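Compte rendu de la réunion du groupe de travail « Matériel informatique »
Site de Zurnville, mois de janvier

Présents : la direction technique, le service des achats, le service d'assistance aux utilisateurs, l'équipe d'exploitation, un représentant de la société Waso pour le point 2.
Excusé : le service juridique.

La séance est ouverte à 9 h 30. Le compte rendu de la réunion précédente est adopté sans modification. L'ordre du jour est approuvé, avec l'ajout d'un point relatif aux supports de stockage réformés.

1. Renouvellement des postes fixes

Le service des achats rappelle que le parc du site compte 200 postes fixes, dont 40 sont sortis de garantie. Les demandes d'intervention sur ces derniers portent principalement sur les alimentations et sur les disques mécaniques. L'équipe d'exploitation souhaite que le remplacement soit engagé avant la migration du système, afin d'éviter une double préparation des machines.

La direction technique indique que le cahier des charges retient désormais 16 Go de mémoire vive au minimum, un disque SSD au format M.2 et deux sorties vidéo numériques. Le service d'assistance demande que les boîtiers puissent être ouverts sans outil. Cette demande est inscrite au nombre des critères souhaitables et ne constitue pas un motif d'exclusion des offres.

Décision : le groupe approuve le remplacement des 40 postes hors garantie. La consultation sera lancée par le service des achats.

2. Nuisances sonores et refroidissement

Le représentant de Waso présente les résultats des essais conduits sur 6 postes du plateau administratif, équipés d'un ventirad de la gamme Guritz en remplacement du modèle d'origine. Les mesures ont été relevées capot fermé, après une heure de charge continue. La courbe de ventilation avait été plafonnée à 2000 tr/min dans le BIOS.

Les températures sont restées dans les limites admises par le constructeur des processeurs. Les agents concernés signalent une gêne sonore nettement moindre. Un poste a toutefois présenté des vibrations, attribuées à un défaut de serrage de la fixation ; l'anomalie a été corrigée en cours d'essai.

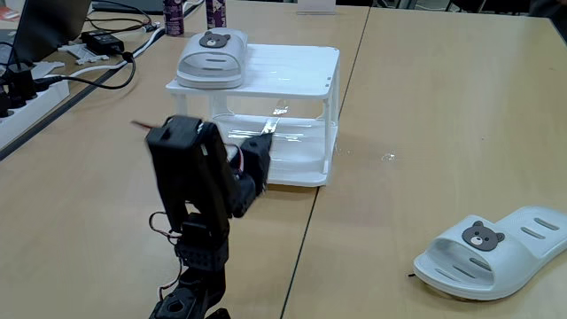
Bras articulé noir et étagère blanche à deux niveaux.

Le service d'assistance s'interroge sur la compatibilité du ventirad avec les boîtiers compacts. Le représentant de Waso précise que la hauteur du radiateur interdit son montage dans ces boîtiers et qu'un modèle à profil bas devra être étudié séparément. La direction technique demande communication des relevés bruts, le document remis en séance ne comportant que des moyennes.

Décision : l'essai est prolongé jusqu'à la prochaine réunion. Aucun achat supplémentaire n'est autorisé dans l'intervalle.

Le représentant de Waso quitte la séance à 10 h 40.

3. Salle des serveurs

L'équipe d'exploitation rend compte du remplacement des batteries de l'onduleur principal. La prestation, confiée à la société Ramanauskas, s'est déroulée sans interruption de service. Le procès-verbal de recette a été signé avec une réserve portant sur l'étiquetage des câbles de la baie nord. La levée de cette réserve est attendue avant la prochaine séance.

Il est par ailleurs constaté que les filtres de la climatisation n'ont pas fait l'objet de la vérification semestrielle prévue au contrat. La direction technique adressera un courrier au prestataire.

4. Supports de stockage réformés

Le service d'assistance signale l'accumulation de disques réformés dans le local technique du rez-de-chaussée. Leur effacement est effectué au fur et à mesure, mais le registre de sortie n'est plus tenu à jour depuis le changement d'outil de gestion. Le groupe rappelle qu'aucun support ne peut quitter le site sans attestation d'effacement ou de destruction.

Décision : le registre sera repris sous forme de tableur partagé. Les disques défectueux qui ne peuvent être effacés seront conservés sous clé jusqu'à leur enlèvement.

5. Questions diverses

Le service des achats fait état d'un allongement des délais de livraison des stations d'accueil USB-C. Les services sont invités à transmettre leurs besoins dès à présent. La demande d'écrans incurvés formulée par le bureau d'études est renvoyée à une prochaine réunion, faute de devis.

L'ordre du jour étant épuisé, la séance est levée à 11 h 45.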